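Visitors > Open Day > Frequently Asked Questions

Katene Kitchen Lab Open Day: Frequently Asked Questions

Last updated Apr 5, 2023

These answers cover the public open day at the Katene kitchen lab. Questions about hiring, purchasing or press access go to the front office and are not handled on this page.

What is shown at the open day?

The main item is a live session of household task recording. An operator works with a hand-held gripper in each hand and carries out an ordinary chore in a full-size kitchen. The grippers record the motion of the jaws and the view from the operator's side. The recordings are later used to train robot arms to do the same chore. No robot arm moves during the public session.

Which chore will I see?

The current program is waste clearing: items are picked up and dropped into a lined trash can standing on the floor. The items are of the kind found in any kitchen, such as paper cups, tissue, cardboard and wrappers.
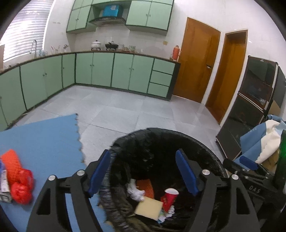
Waste was chosen for the first public program because the items differ so much in stiffness. Cardboard holds its shape when the jaws close on it. Tissue compresses. Thin plastic film folds, sticks to the pads and often has to be released over the can with a second opening of the jaws. An operator has to adjust grip for each one, and those adjustments are what the recording is for.

Why are people doing the work and not robots?

A person with a gripper can record many repetitions in the time it takes to set up one robot run. The gripper also limits the operator to motions a two-jaw tool can make. A bare hand would produce motions that a simple gripper cannot copy.

How long is a session?

The demonstration runs 18 minutes, followed by a question period. Groups are then taken to the replay room, where recorded episodes can be viewed at reduced speed. Allow 59 minutes for the full visit, including the safety talk.

What is an episode?

An episode is one complete attempt at a task, from the first motion toward an item to the release. Failed attempts are kept and labeled as failed. The waste-clearing set held 1642 episodes when this page was last updated, and 208 of those are marked as failures. The usual causes are a missed grip, an item dropped outside the can, or an item still attached to a pad when the jaws open.

Will I be able to use a gripper?

Yes, at the practice table in the replay room. Visitors 12 and older may try it. The grip is sized for adult hands and younger visitors may need two hands to close the jaws. Practice is done with foam blocks. Visitor attempts are not recorded or added to any set.

What should I look for during the demonstration?

Most visitors watch the item. It is more useful to watch the following:

1. The approach. The operator lines up the open jaws before moving in. A late correction usually shows up as a poor grip.

2. The closing point. With flat items, the jaws need an edge or a raised corner. An item lying flush against a surface is the hardest case in the program.

3. The idle hand. The second gripper is often used to hold something steady. When it has no job, operators are asked to keep it still, as aimless motion adds noise to the record.

4. The release. Over a lined can, the jaws should open clear of the bag. Film and mesh can catch on the liner and pull it inward. 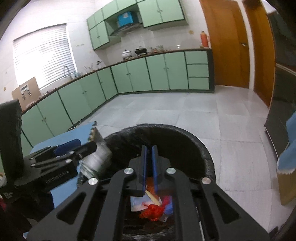

Is the kitchen real?

It is a complete kitchen with standard cabinets, a sink and a range hood. Items on the counters are left in place between sessions and are moved only when the plan calls for a change of background. A model trained against one bare counter tends to do poorly in a kitchen with things in it.

Who runs the sessions?

Sofia Marinho leads the demonstration and takes technical questions. Cempaka Harahap manages the recording schedule and the replay room. Operators rotate and will not usually answer questions while a recording is in progress. Hold questions until the grippers have been set down.

Can I take photographs?

Still photographs are allowed from the visitor line. Flash is not, as it affects exposure in the recordings. Video is allowed in the replay room only.

Are there restrictions on clothing?

Closed shoes are required. The floor is tiled and visitors stand for the entire demonstration. Bags go in the lockers at the entrance - the aisle has to stay clear.

What software is shown in the replay room?

Episodes are viewed in Nunon, our in-house replay tool. It plots jaw opening against time next to the video. A copy is not available for download. The file format is described in a two-page handout at the desk.

Will there be other programs this year?

Dish sorting is planned for July. Laundry folding has been postponed until the wider finger pads have been tested.

How do I cancel a booking?

Reply to the confirmation message with the word CANCEL and your booking number. Group bookings can be reduced in size the same way - give the new head count in the reply.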